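Threads > Out and About > Open day at Havix

Last updated 25/10/2024

Posted by Sandamali Ekanayake, 25 October

Well, I finally did it. I've been meaning to go to the Havix open day in Cullden ever since April, when my neighbor Pranab first told me about it, and this time I put my name down early and got a spot. Long thread coming, get yourself a coffee!

Getting there took me 40 minutes on the bus plus a wrong turn by the old feed store (there's a sign, I just walked right past it, chatting on the phone to my sister). A young man at the door gave me a sticker with my name on it, spelled right, bless him.

They took us around in groups of 24. Ours was a nice mix, a couple of students, a lady with two very patient little boys, and a retired machinist who knew all the right questions. I stuck close to him the whole afternoon and I think he caught on.

Our guide was Wendelin Aigner. He's been building robot arms for longer than I've been able to pronounce the word "actuator," and he has a lovely slow way of talking, so you never feel silly for asking him to go back a step. I asked him to go back several.

The part I most wanted to see was the arm they call Plernedico. It works at a bench, picking up everyday things and moving them where they need to go, and it has a little camera right down by the wrist. So while you're watching the arm, there's also a screen next to you with what the camera is getting. I ended up watching the screen more than the arm!

I asked if I could have a picture from the wrist camera to put up here and Wendelin said sure, and Karthik Mondal, who was running the computer, saved one for me. So kind. He even emailed it before I got home.
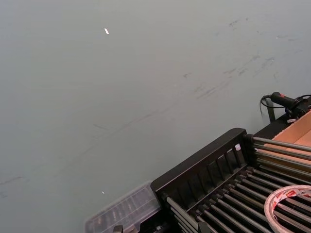

From the wrist camera: gray surface, black rack with metal rods, and a roll of tape lying on top.

I love how ordinary it is. A clear plastic box with a ribbed lid, a cardboard box, a roll of tape. I could have found most of that in my own hall closet. And look at the scuffs on the gray! My kitchen counter has the very same kind of streaks and I've been blaming the toaster for years.

Karthik said shiny things are harder for the camera than you'd think, and so are see-through ones. Take that plastic box. You and I look at it and say "box with stuff in it," even if we can't make out what the stuff is. The computer has to work out where the box stops and the table starts, and with clear plastic there isn't much to go on. Same with metal rods when the light catches them.

The machinist wanted to know how often it drops things. Karthik gave him a straight answer, which I appreciated. On their last round of practice they ran 60 tries and 46 of them went the way they wanted. The machinist thought that over and said he'd had apprentices who did worse, and Wendelin laughed so hard he had to put his clipboard down.

One of the little boys asked if Plernedico gets tired. Wendelin told him no, but the people do, and that's why they stop for lunch. The boy seemed satisfied with that. His brother wanted to know if it could make a sandwich and was told not yet, and was less satisfied.

Afterward there was tea and a tray of lemon bars in the front room. I got to talking with Sandamali Wickramasinghe from the office (two Sandamalis in one room in Cullden, can you believe it, we took a selfie) and she says they'd like to do an evening visit too, for folks who work days. I told her I'd pass it along, so consider it passed along.

If you go, wear comfortable shoes and bring a sweater, the back end of the building is chilly. Ask to see the wrist camera screen if they don't bring you over to it. And Pranab, thank you for nagging me, I owe you a lemon bar. I did wrap one up in a napkin for you but I'm sorry to say it didn't survive the bus.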